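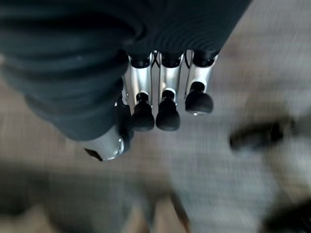 Looking down at the workroom floor, Rerkcombe

Workroom floor out of level, shelving to go in: pack or relevel?

sillplate
Posted 18/05/2021

I have a ground floor workroom with a run of steel shelving to go along the long wall. Four Vidal bays, bolted side by side, 3700 mm overall, 2157 mm to the top of the posts. The floor falls 18 mm from the door end to the window end. I measured with a rotary laser and a rule, then repeated it with a straightedge and got the same answer.

The fall is even. There is no step in it and I can't find a hollow. Front to back it is within a millimetre, so the problem is in one direction only.

The screw feet on the bays give 10 mm of travel. That gets me slightly past halfway down the run. After that I need either packers under the feet or a level strip of floor for the whole thing to stand on.

Option one is steel packers at the window end. Option two is to lift the covering along the wall, prime the screed and pour a levelling compound (I have an unopened bag of Praster in the garage, bought in February for another job). Shelving will carry boxed paper and some tins, heaviest at the bottom.

Which would you do?

gravel_tray
Pack it. With an even fall and no cross fall this is the simplest case there is. Set the door end with the feet wound fully in, run a line to the window end, and make up the difference with plates. Lifting a floor covering for four bays of shelving is a lot of work and you will have a joint to hide afterwards.

Use plates larger than the foot, 100 mm square if you can get them. Check that they can't creep.

Buppha Sangkhawat
I would relevel, with one reservation.

The fall works out at just under 5 mm per metre. On a post of 2157 mm, if you did nothing at all, the top would be 10.5 mm off plumb. Packing fixes that. What it doesn't fix is that the window end stands on a stack consisting of an extended screw foot on top of a packer, and that is the end people tend to knock with trolleys.

The reservation is the screed. If it is sound, a compound will sit on it for years. If it is dusty or hollow, the compound will come away and take the primer with it. Tap it along the whole length before you open the bag.

gravel_tray
You don't need to extend the feet and pack as well. Do it in plates alone and leave the feet for the last millimetre. An 8 mm plate plus a 10 mm plate is 18, and the feet stay short.

Buppha Sangkhawat
Agreed, that is better than what I described. I still don't like two loose plates in a stack. Weld them or bond them.

sillplate
Tapped it this morning. Sound along the wall except for one patch near the window, size of a dinner plate, which rings a bit hollow. No dust to speak of where I turned back a corner of the covering.

The bays share posts, so there are five pairs of feet. Door end is zero, then 4.5, 9, 13.5 and 18 if I trust the laser.

marl_and_lime
Has anyone asked why it falls? An even 18 mm over that length may be how it was laid. Lots of workrooms were laid to a fall so they could be washed down. It could also be settlement at the window end. If it is settlement and still going, neither option will stay level and packers can at least be adjusted.

Put a pencil mark on the wall at laser height at both ends, write the reading beside each, and look again in a few months.

sillplate
There is a blocked gully outside the window wall, so laid to a fall sounds right. I'll do the pencil marks anyway.

tenon_end
Third option: a timber sole plate. One length planed to a taper, 18 mm thick at the window end and down to nothing at the door. Load is spread along the run instead of going through ten points, and no stacks. You can screw the feet down to it through the holes in the base plates, assuming the Vidal ones are drilled.

gravel_tray
A taper that runs out to nothing will split at the thin end the first time somebody puts a foot down on it. Add a constant thickness, say 20 mm, so it goes from 20 to 38. It also raises the whole run by 20, so check the ceiling.

tenon_end
Fair point about the thin end. I would still take it over ten sets of plates.

marl_and_lime
Not in a room that gets washed down. Water tracks under timber and stays there.

sillplate
It is swept and occasionally mopped, no hoses. Ceiling isn't a problem. The base plates are drilled, one hole each.

Buppha Sangkhawat
If you do pour, some points on the strip. Make it wider than the bays by at least the width of a hand. Form the front edge with a batten and foam tape, or the compound will run out under the covering. Pour the window end first, that being the deep end. Check the bag for the maximum depth in one coat and the minimum too, because at the door end you are feathering out, and not every compound will do it. Cut out the hollow patch and fill it beforehand.

You will then have an 18 mm upstand along the front of the strip at the window end. I ought to have mentioned that earlier. It needs a trim, and it is a trip edge if the strip projects past the shelving.

gravel_tray
That upstand is the reason I said pack it.

Skudado
We had the same question on a longer run and packed it with bonded steel plates. No movement since. Whichever way you go, fix the top of each post to the wall. The level of the feet matters less once that is done.

sillplate
I've decided on plates. 100 mm square, bonded in stacks, feet wound in and used for final adjustment only. Top fixings to the wall at every post. The bag of Praster stays in the garage.

One remaining query: the covering compresses slightly under a point load. Do I cut it out under each plate, or set the plates on top and re-level after loading?

Buppha Sangkhawat
Cut it out. Plate straight on to the screed, trimmed tight to the covering. Add the thickness of the covering to every stack, including the door end.

tenon_end
Or set them on top, load the bottom shelves, leave it a week and adjust. The feet are there for that. You also keep the covering whole if the shelving ever moves.

sillplate
Plates ordered, 8 mm and 10 mm, with some thin shim for the odd halves. I'll try one post on top of the covering first and measure it under load before I cut anything.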